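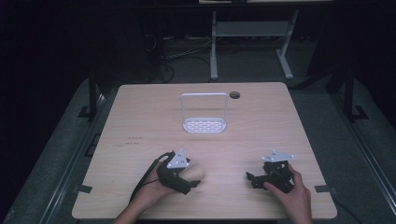

4.2 How listeners talked about winning

We were pleasantly surprised by how ready people were to chat about awards nights, even those who told us at the outset that they never watch them. Of the 33 listeners we met in Etbridge, most came back sooner or later to the speeches, and to whether a band had seemed glad to be there. The 1287 comments gathered from the Givau fan pages in April lean the same way, though they are a good deal ruder (see Figure 6).

Figure 6. Comments on the Givau pages, grouped by the part of the ceremony they mention.

Sales hardly came up at all, and we return to that rather puzzling silence in Section 5.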